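How a Robot Hand Learns to Hold On

Last updated: 2024-04-12

Pick up a pencil. Go ahead, I'll wait! Did you have to think about it? Probably not. Your fingers went to the right place and squeezed the right amount, and you were busy thinking about lunch. Robots find this really, really hard, and I know that because I've spent most of the winter building a robot hand in the workshop we share in Fosdale.

I'm Inès, and my building partner is Raphaël Charpentier. He does the wires and I do the fingers. We call our hand Bodin, after the street where we found the box of old motors that got us started.

A robot hand is often called a gripper. Ours doesn't have five fingers like you do. It has 2, and they open and close like a crab's claw (Raphaël says lobster, and we've agreed to disagree). Two is plenty for most jobs. Try it yourself with just your thumb and one finger — you can pick up a spoon, a sock, even a grape if you're careful.

The fingertips gave me the most trouble. My first ones were hard plastic, and everything shot out of them like a wet bar of soap. So I made new ones out of something squishier. A soft fingertip bends a little around whatever it's holding, so more of it touches the thing. More touching means more grip! The word for that sticky, not-sliding feeling is friction. It's the same reason your sneakers don't slip on the gym floor but your socks do.
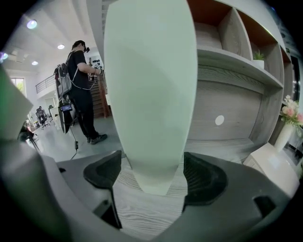

A smooth green shape between two black finger pads.

Shapes like that one are a fun puzzle, because one end is skinny and the other end is wide. Imagine holding an ice cream cone. If you squeeze near the pointy bottom, the top wants to tip over. If you squeeze higher up, it feels steadier, but your fingers have to open wider to get there. You figured that out when you were about three. A robot needs somebody to teach it.

One way to teach it is to show it, again and again. A person holds a gripper, moves it to the thing, closes it, lifts, puts it down. The computer keeps a record of how the gripper moved, plus what its camera saw. One try doesn't teach much. We did 76 in one afternoon and my arm felt like spaghetti. By the end of June we want to have 1,745, and yes, Raphaël picked that number because it was on his bike lock.

Want to try being the robot? Put on a pair of thick mittens and ask a friend to lay out 4 things from the kitchen — a cup, a spoon, a banana and a rolled-up dish towel are good. Now pick each one up using only your thumb and one finger. Which was the hardest? For me it's the spoon, every time.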